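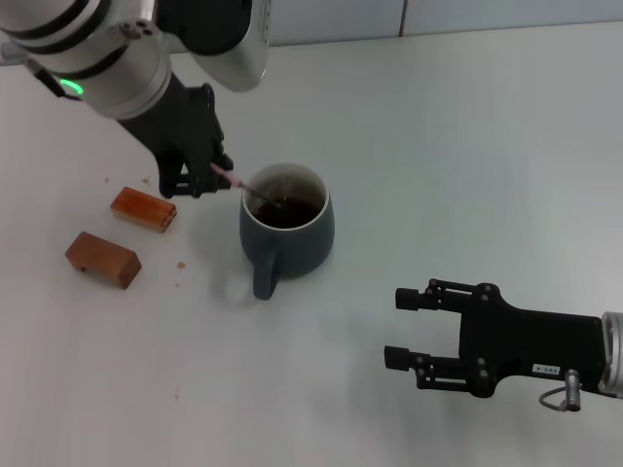 Patricio Herrero
Co-owner and head of the workshop, Kokkinos Tableware

About us

Kokkinos makes and sells mugs, spoons and a few other things for the table. We are a small company with a workshop, a packing room and a shop that faces the street. Most of what we make goes to coffee shops and office kitchens. The rest goes to people who order one or two pieces for their own homes.

The company was started by Chrysanthi Sotiropoulos, who is still here and still does the glazing. She had been teaching evening pottery classes and selling mugs to her students at the end of each term. When the orders got ahead of the classes, she rented the front half of our present building and bought a second kiln. I came in the following March to run the workshop. Before that I worked in a restaurant supply warehouse, where I saw a lot of cups come back with broken handles.

There are 7 of us now. Everyone learns to pack, and everyone takes a turn in the shop.

What we make

The mug is our main product. It has a rounded body with a bit of a belly to it, and a thick handle. We have changed the handle more than any other part. The early ones were thin and looked good on a shelf, but a full mug pulled on the fingers. We kept adding clay until the people who tried them stopped mentioning it.

Most of our mugs are dark on the outside and pale on the inside. The slate blue-gray with a cream-white interior is the color we are asked for most often. The pale interior lets you see how strong your coffee is and how much of it is left. It also shows tea stains sooner than a dark one would. Baking soda and a damp cloth will take them off.

We offer the mug in one size only. We tried a larger one for a year and found that people filled it, drank two-thirds and let the rest go cold. The smaller one we tried was too close to an espresso cup. If you have one of either at home, it is a discontinued piece and we can't match it.

The spoons have a colored handle and a slender metal shaft. Pink was meant to be a short run. A coffee shop customer asked for it so that their spoons would stop getting mixed in with the ones from the bakery next door, and other customers saw them there and wrote to us. We have kept pink on the list ever since. The shaft is long enough that you can stir down to the bottom of the mug and keep your fingers clear of the drink.

We buy the metal parts from Griledetti and finish the spoons ourselves. Griledetti has supplied us from the beginning, and we order twice a year.

How we work

Clay comes in on pallets and goes to the back of the workshop. Bodies and handles are made separately, then joined while both are still firm but damp. The pieces dry slowly under a sheet, get their first firing, and go to Chrysanthi for glaze. The inside is poured first and the outside is dipped after that. A second firing finishes the piece.

We check every mug by hand before it is packed. We look at the rim, the foot and the place where the handle meets the body. We also run a thumb around the inside for rough spots in the glaze. Pieces with small faults in the color go to the seconds shelf in the shop. Pieces with a fault in the handle are broken up, whatever the rest of them looks like.

The kiln room holds 70 mugs per firing, fewer if we are also doing saucers. A normal month comes to 1000 mugs. In the fall we add a second evening shift and go over that.

Before we change a shape, we use the new version at our own tables for a few weeks. That means coffee, tea, soup at lunch and the dishwasher at night. Chrysanthi keeps a notebook with everyone's comments in it. Some of them are only one word long.

Our building

We are on the ground floor of the old Ondgate building. The shop has plain shelves along one wall and a table where you can pick things up and hold them. Please do pick them up. There is usually coffee on, and you can have it in whichever mug you are thinking of buying.

The workshop is behind the shop and is not open to walk-in visitors, but we take school groups and small parties in the mornings if you arrange it ahead of time. The floor is uneven near the kilns, so wear flat shoes.

Ordering for a business

We supply coffee shops, offices, guesthouses and schools. The smallest business order is two boxes. Our largest so far was 3000 mugs for a chain of student residences, delivered over several months. For large orders we set a schedule with you at the start and send the mugs in batches as they come out of the kiln.

We use Drindex for deliveries. Their drivers know our boxes and know not to stand them on end. If a piece does arrive broken, send us a photo and we will put another in the next shipment. You don't need to mail the pieces back.

We can match a glaze to a color sample, but we ask for patience - a new color takes several test firings, and it will look different on the mug than it does on a paint card. We don't print logos. We can stamp a short name into the foot of the mug before the first firing.

Care

Mugs and spoons both go in the dishwasher. Let a mug come up to room temperature before you pour boiling water into it if it has been in a cold car or on a porch. Don't use the spoon to pry the lids off jars. We have replaced a few that were bent that way, and we will replace yours once.

Contact

Write to us through the form on the contact page. Patricio answers questions about orders and the workshop, and Chrysanthi answers questions about glazes and seconds. The shop telephone is picked up from 9 a.m. to 4 p.m., except when we are unloading a kiln.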